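Call for participants: bench and packing staff wanted to talk about the arms

Plirkitby is looking for people who work, or used to work, at the Bramville site and whose job has changed, shrunk or moved since the robot arms were planned in. We are a small workplace research group paid for by the staff association. Stelora, the firm supplying the system, gets no say in what we ask or what we print.

Why we are asking

Staff at Bramville have been told that the arms will "free people up for better work". We have read the plan twice and can't find the better work described anywhere in it. There is a page on savings and a page on floor space. The part about people is a paragraph and a half, and most of that is about lockers.

Perhaps the job does get easier. Some of you have told us your wrists hurt less on the lines where lifting has gone down, and we want that on the record as well. But we have also heard from people who now spend a shift standing by, waiting to clear a fault, on the same pay and with less to talk about. We would like to hear from both, and from anyone who thinks it is all fuss.

Who can take part

Anyone who has done picking, sorting, bench assembly or packing at Bramville for at least 3 months. Agency staff count. So do people who left. Line leaders are welcome but will be seen separately, as several of you asked for this. You don't need to know anything about robots.

What you would do

One talk of up to an hour, on your own or with a workmate, in the upstairs room at Magagula House or by phone. Early slots start at 7 am for people coming off nights. We will ask what you did before, what you do now, and what you were told would happen.

You would also look at simulated views of an arm at a table and tell us what the job in front of it involves when a person does it. Small things matter: how you turn a part over, what you feel for, when you stop and put one aside.
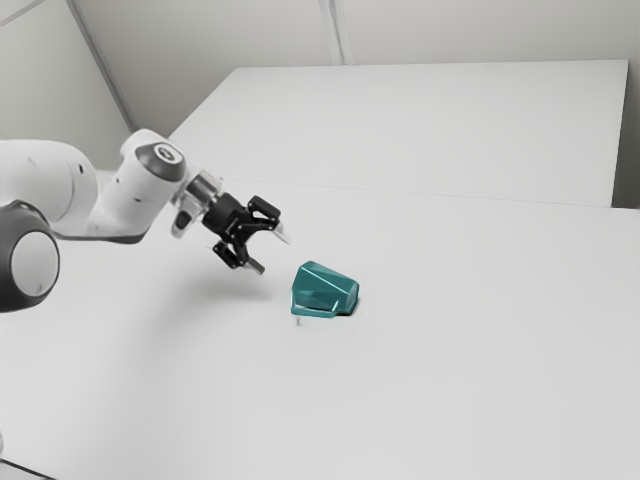 We ask because the supplier's trial report gives 827 successful picks out of 1,000 and leaves it there. Somebody has to deal with the rest. The report doesn't say who, how fast, or on what grade.

Pay and privacy

You will be paid at your normal hourly rate, plus bus fare. No names go in the report, and managers will not see who came. We can't promise the report will change anything. The last one got a polite letter.

To take part, ask for Gert Tshabalala or Vilho Ahonen at the Plirkitby desk, or leave a number in the box by the canteen door. Talks run until the end of January.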